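Prirnier Table Bookings: Help Desk
Ticket 691
Subject: Double bookings on the raw bar counter seats
Opened by: Annelies Dewulf, front of house, Wouters (Hondmont)
Status: Closed

25th March, Annelies Dewulf wrote:

Hello all, and sorry in advance for the long message, but I'd rather give you everything in one go than have you chase me for it. We've had Prirnier running at the restaurant since we reopened, and on the whole we've been ever so happy with it (the waiting list alone has saved my voice on busy nights!). The trouble is with the counter seats at the raw bar, where people sit for the mussels and the oysters and watch them being opened.

We set the counter up as its own area so that guests could ask for it by name. Last night the system let two parties of three book the same stools for the same sitting. I've looked back and it has happened on other evenings too, always at the counter and never in the dining room. Everybody was very good about it and we squeezed one lot in by the window with a plate of whelks, but Liesbeth was quite put out and I can't blame her. Could somebody have a look?

I have tried logging out and in again, and I've tried it on the office computer as well as the tablet.

Stijn Van Wijk, support, replied:

Good morning Annelies, and thank you for such a thorough message, it does make my job a good deal easier. I'm sorry about the muddle, particularly on a full night. I've had a look at your floor plan from this end and I have a fair idea what is going on, but may I ask you two things first? Do you take counter bookings through your own website as well as through the Prirnier page? And did anyone change the length of the sittings lately?

Annelies Dewulf replied:

Yes to the website, we have the little booking button at the bottom of the menu page. As for the sittings, I asked round and Cor Vanhove (he runs the raw bar) says he made the counter sittings shorter at the start of March, as people were done with their shellfish well before their time was up. He did it on the tablet and thought no more of it. He is mortified, please be kind!

Stijn Van Wijk replied:

Do tell Cor there's no need, he did nothing wrong at all. The sitting length was saved for the Prirnier page, but your website button was still using the old one, so the two were working from different timetables and each believed the stools were free. The dining room was never changed, and that's why it has behaved itself.

I've written out what to do below. It should take some 5 minutes, and it's best done before service, with bookings paused.
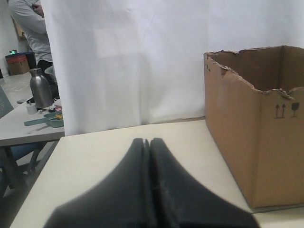 Step 1. Pause online bookings
Go to Settings, then Bookings, and switch on Pause. Anyone visiting your page will see your telephone number instead.

Step 2. Match the sittings
Open Floor Plan, choose Raw Bar Counter and write down the sitting length. Then open Website Button, choose the same area and put in the same length. Press Save on both, even if only one has changed.

Step 3. Refresh the button
Still under Website Button, press Refresh and wait for the green tick. It can be slow, so do give it a moment before pressing again.

Step 4. Check what is already in the book
Open Clashes in the diary and look through the coming fortnight. Anything listed there will need a telephone call, I'm afraid, as the system won't move guests by itself.

Step 5. Switch Pause off again

Annelies Dewulf replied:

All done, and the green tick came up on the second go. There were two clashes in the diary and I've rung both parties. One was delighted to come later, and the other has taken a table in the dining room and wants to know if the lobster will still be on, so Cor is happy again. I made a pretend booking on the website for the counter and the same stools went grey on the Prirnier page straight away. Thank you so much, Stijn.

Gijs Verschueren, support, added:

Closing this one for Stijn. Annelies, I've asked for a warning to be shown whenever the two sitting lengths differ. I don't have a date for it yet, so until then please repeat steps 2 and 3 each time the counter hours change.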